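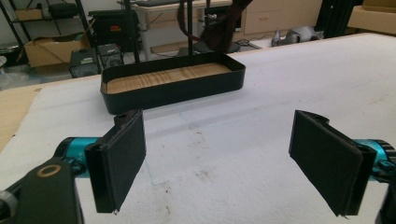 9/19/25
Nathalie Peeters

Robot Manipulation Project: notes for session 3

Last session we finished the safety talk and put everyone into groups. The groups are Suvell, Hokelero, Çetinkaya and Somari, named after the benches. Please stay in your group for the whole term. If you need to swap, ask me before the end of next week.

1. What the project is

Each group chooses one everyday task and records people doing it with the hand-held gripper. The recordings are then used to train a policy, and the policy is run on the arm in the second half of the term. Your mark depends mostly on the quality of your recordings and on how well you explain your results. A policy that fails but is properly explained can still get a good mark.

2. The gripper

The gripper has two fingers that open and close towards each other. Each finger is a flat black plate with a dark grey foam pad on the inner face. The foam helps with thin or smooth objects, such as the low wall of a tray, but it picks up fluff from the felt. Look at both pads before each run. If there is anything on them, take it off with tape. Do not use water or cleaning spray.

Start every recording with the fingers wide open and hold still for a moment before you move in. Keep both fingertips in view of the camera as far as you can. If you squeeze until the foam is flat, you are squeezing too hard.

Do not lift the gripper by the fingers or put it down on them.

3. The table

Leave the white felt where it is. It does get creased, and you may smooth it between runs, but do not pull it tight or turn it over halfway through a set. Marks on the felt are not a problem as long as they stay the same within a set. If you spill something, tell me and start a new set.

The shallow tray with the wood bottom goes lengthwise across the table. For the first 50 runs it stays in one position. After that you move it a little each time, and you write the change in your log.

4. Number of runs

Each group needs 600 good runs by the end of term. This makes 2400 for the class, of which I expect to keep 2000 after checking. A run is good if:
- it begins with the fingers open
- the object ends up where your task sheet says
- no hand other than the operator's comes into view
- the log line is filled in

Bad runs should be marked and kept. We will use them in session 6.

5. The log

One line per run: run number, operator's initials, start position, result, comment. "OK" is fine as a comment. "Same as before" is not, as the lines get sorted later. Last year one group lost 17 runs through using the same run number twice, so check the last line before you begin.

6. For next time

Write your task sheet, one side of A4 at most. Say what the object is, where it starts, where it finishes and what counts as a failure. Bring one printed copy per group. Read chapter 4 of the course notes up to the part on camera calibration. The rest of that chapter can wait.

Hokelero and Somari record first next week. Suvell and Çetinkaya will work on calibration and change over after the break.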